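무리코 원목 작업 테이블 다섯 달 사용기, 상판이 넓으면 생활이 이렇게 달라지네요
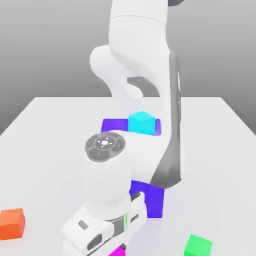

테이블 위에 놓인 큐브 다섯 개와 납작한 판 하나

안녕하세요, 오랜만에 긴 후기를 써 봅니다. 지난번 의자 글에 댓글로 테이블은 뭘 쓰시냐고 물어보신 분들이 계셔서 짧게 답을 드리려다가, 쓰다 보니 할 말이 자꾸 늘어나서 아예 글로 옮겼어요. 커피 한 잔 옆에 두고 천천히 읽어 주세요.

저희 집은 거실이 넓은 편이 아닙니다. 그런데도 큰 테이블을 들이고 싶다는 생각을 몇 년째 하고 있었어요. 식탁은 밥 먹을 때마다 재봉틀을 치워야 했고, 방에 있던 책상은 원단 한 마만 펼쳐도 끝이 바닥으로 흘러내렸거든요. 재단하다 말고 저녁을 차리느라 시침핀 꽂은 천을 통째로 들어 침대에 옮겨 놓은 날, 이건 아니다 싶어서 본격적으로 찾아보기 시작했습니다.

마지막까지 고민한 건 무리코(Murico)의 작업 테이블과 플란덱(Flandeck)의 접이식 테이블이었어요. 플란덱은 안 쓸 때 접어서 벽에 붙여 둘 수 있다는 점이 참 매력적이었는데, 매장에서 손바닥으로 눌러 보니 가운데가 살짝 출렁하더라고요. 다림질도 하고 밀가루 반죽도 치댈 사람이라 그 출렁임이 내내 마음에 걸렸습니다. 가벼운 노트북 작업이나 손님용 상으로 쓰실 분이라면 오히려 그쪽이 나을 수도 있어요. 저는 결국 무리코로 마음을 굳혔고, 폭 70cm짜리 상판에 다리는 기본형으로 주문했습니다.

배송은 목요일 오후에 왔어요. 기사님 두 분이 상판을 들고 올라오셨는데 현관에서 방향을 트는 게 꽤 아슬아슬했습니다. 혹시 주문하실 분은 엘리베이터 안쪽 길이하고 현관 꺾이는 부분을 꼭 재 보세요. 저는 거실 벽 길이만 열심히 재고 정작 현관은 생각도 못 했답니다. 포장은 모서리마다 두툼한 보호대가 끼워져 있어서 찍힌 곳 없이 잘 도착했고요.

조립은 혼자서도 하겠다 싶어 덤볐는데, 다리 네 개를 다는 것까지는 수월했지만 뒤집는 건 도저히 안 되더군요. 남편 퇴근할 때까지 테이블이 거실 한복판에 벌러덩 누워 있었습니다. 육각 렌치는 상자에 들어 있는데 손잡이가 짧아서 마지막 조일 때 손가락이 아파요. 집에 긴 렌치가 있으시면 그걸 쓰시는 게 좋겠습니다. 설명서는 그림이 큼직해서 보기 편했는데, 보강대의 앞뒤 방향이 헷갈리게 그려져 있어서 저는 한 번 풀었다가 다시 끼웠어요.

이제 제일 중요한 사용감 이야기를 할게요. 우선 흔들림이 거의 없습니다. 재봉틀을 빠르게 밟아도 옆에 둔 찻잔이 얌전히 있어요. 예전 책상에서는 실패가 또르르 굴러가서 주우러 다니는 게 일이었는데, 그 일이 없어진 것만으로도 얼마나 마음이 편한지 모릅니다. 높이는 서서 재단하기에 조금 낮고 앉아서 쓰기엔 딱 맞아요. 저처럼 서서 오래 작업하시는 분은 다리 밑에 받침을 대 보시는 것도 방법이에요. 저는 람티(Lamptey)에서 나온 높임 받침을 따로 사서 끼웠는데 허리가 한결 낫습니다.

상판 마감은 오일이라 손에 닿는 느낌이 참 좋습니다. 매끈하면서도 나뭇결이 손끝에 살짝 느껴지는데, 아침에 차가운 유리 식탁에 팔을 올리던 때와는 기분이 아주 달라요! 다만 오일 마감은 손이 갑니다. 물컵 자국이 남고, 김칫국물은 바로 닦아도 흔적이 조금 보여요. 저는 5월에 루렉(Lureck) 목재용 오일을 한 번 덧발라 주었습니다. 마른 천에 조금씩 묻혀 결대로 문지르고 하룻밤 두었더니 잔자국은 많이 옅어졌어요. 냄새는 하루 이틀 나는 편이라 창문 열어 둘 수 있는 날에 하시길 권합니다.

아쉬운 점도 적어야 공평하겠지요. 서랍이 없습니다. 옵션으로 고를 수는 있는데 얕아서 가위랑 자 정도밖에 못 넣을 것 같아 저는 뺐어요. 그랬더니 상판 위에 자질구레한 것들이 금세 쌓입니다. 넓은 테이블의 숙명인 것 같아요. 저녁마다 바구니 하나에 몽땅 쓸어 담아 선반에 올려 두는 버릇을 들였더니 조금 나아졌습니다. 그리고 모서리가 제법 각이 져 있어서 어린아이가 있는 집은 보호대를 붙이셔야 할 거예요. 저도 허벅지를 몇 번 찧었습니다. 전선 빼는 구멍이 없는 것도 은근히 불편해서, 재봉틀 선은 뒤쪽으로 넘겨 클립으로 다리에 고정해 두었어요.

무게 이야기도 해 볼게요. 상품 안내에는 100kg까지 올릴 수 있다고 되어 있는데 제가 그만큼 올려 본 적은 없고, 김장 때 배추 대야를 나란히 올려 두어도 상판이 처지는 느낌은 없었습니다. 청소하느라 옮길 때는 그 튼튼함이 고스란히 짐이 되지만요. 펠트 패드를 두껍게 붙여 놓으면 혼자서도 슬슬 밀 수는 있어요.

요즘은 이 테이블에서 하루가 시작해서 하루가 끝납니다. 아침에는 빵을 썰고, 낮에는 커튼단을 박고, 저녁에는 아이가 한쪽 끝에서 숙제를 하는 동안 저는 다른 쪽에서 가계부를 써요. 서로 팔꿈치가 안 닿는다는 게 이렇게 좋은 일인 줄 몰랐습니다.

별점은 다섯 개 만점에 네 개 반 드릴게요. 반 개는 짧은 렌치와 제 허벅지 멍 몫이에요. 오일 덧바르는 과정은 다음에 따로 정리해서 올리겠습니다. 궁금한 점은 댓글로 남겨 주시면 저녁에 들어와서 답해 드릴게요.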